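Buy the Table Before the Robot

By Zsófia Kozma

Every spring our office plans the equipment budget, and every spring somebody puts a robot at the top of the list. This year it is a cleaning arm from Skolton, for wiping the desks in the meeting rooms. The offer is 2799 per unit, and we are asked to decide in April. I am not against it. I only think we are reading the offer from the wrong end.

The price of the arm is the easy part. My colleague Davoud Bagheri asked the seller what is needed for mounting, spare pads and service, and the answer took 16 days to arrive. For a purchase of this size, I would like to see these costs on the first page — in the same letters as the price.

I would also like the people who sign the budget to look longer at the work itself. Wiping a table is a modest job, but a person uses both hands for it, one flat on the top and one pressing the cloth, and at the corner the cloth goes a little over the edge.
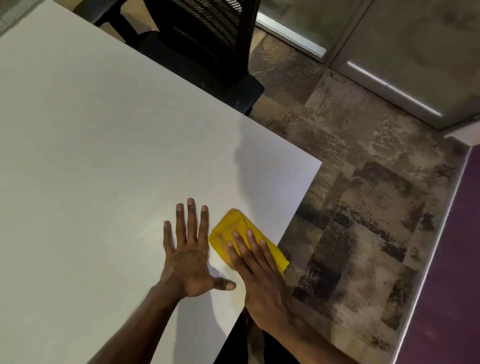 What I would put in the budget

First, a trial of two months in one room, paid separately, with the right to send the arm back. Second, hours for the staff who will teach it and correct it. Judit Győri estimated 46 hours for our floor, and these hours have no line in the present plan. Third, money for the furniture. If the chairs stand close to the tables, someone must move them before the arm can work, and this someone also has a salary.

Maybe after the trial we will buy it with pleasure. Until then I would leave the Skolton line open and sign nothing for the other rooms.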